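3.2 Storage containers and the condition of mixed small goods

The second part of the study concerned the containers in which small goods are held between receipt and shelving. At the Watcombe site these goods arrive in mixed lots and are placed in open bins with no inner dividers. A bin may hold several unlike items at one time: hard objects, soft packages, and small pieces with metal parts. The site has used this practice for several years, and it is convenient for the staff who fill the bins. Its effect on the people who must later find, sort and shelve the goods has received less attention in the literature.

We recorded the contents of 241 bins during May. Each bin was viewed from above at the start of the morning shift, before any goods had been taken out for shelving. For every bin we noted the number of items, the share of the floor left open, the position of each item with respect to the walls, and whether any item touched another. In total, 677 items were entered in the record. Items lying wholly under another item could not be seen in this view and were entered later, when the bin was emptied by hand.

Three position classes were used. An item was classed as "wall" when any part of it touched a side of the bin, as "corner" when it touched two sides, and as "open" in all other cases. The classes follow those proposed by Trindade for the Coutinho stockrooms, with one change. Trindade treated an item leaning on a second item as a single unit. We entered the two separately and noted the contact between them, as the staff at Watcombe must handle them one at a time.

Packaging proved to be the main source of disagreement between the two observers. Clear plastic takes on the look of whatever lies behind it, and the edge of a package is often less visible than the goods inside. A crumpled package also has no fixed outline, so that its length and width depend on how it has settled. After a trial period in which 18 bins were coded twice, the observers agreed on two rules. First, the outline of a package was taken to include all of its wrapping, even where the wrapping was empty. Second, a small item touching a package was entered as being in contact with it, whether or not the wrapping carried any of its weight.

The bins themselves were also inspected. Wear on the floor was graded from light to heavy on the basis of scratches, dull patches and pale streaks. Grading was done by eye under the ordinary ceiling lights of the room, and no attempt was made to clean the bins beforehand. Floor wear matters to the present question in a limited way: on a marked or shiny floor, clear wrapping and small metal parts are harder to tell apart from the surface on which they lie. Figure 6 gives a view of one bin holding mixed goods of the kind considered in this section. 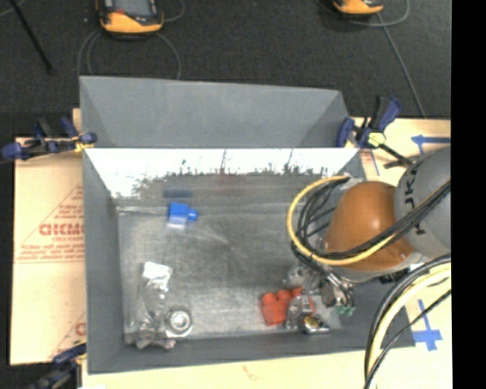 Figure 6. Mixed small goods in a gray bin with a scuffed metallic floor, viewed from above. A crumpled package in transparent plastic lies at lower left, with a round silver ring-shaped item against its lower right side.

Two features of the figure bear on the coding rules. The package at lower left reaches the near wall and was therefore classed as "wall", and the silver item beside it was recorded as being in contact with the package. The bright blue object at upper left is easy to pick out against the floor. The red-orange pieces toward the lower right are also strong in color, but part of the red is seen through clear, glossy plastic, and the limit of the wrapping must be judged with more care.

Results for the full set of bins are reported in Section 4. It should be noted here that the Wandness bins, which have fixed dividers, were coded under the same rules but are treated apart from the Watcombe bins throughout. A divider adds a wall on each side of every compartment – and with it a larger number of "wall" and "corner" entries – so that the raw counts from the two sites cannot be set side by side. The Estlow bins were left out of the analysis altogether, as their contents had been rearranged by staff before the first viewing.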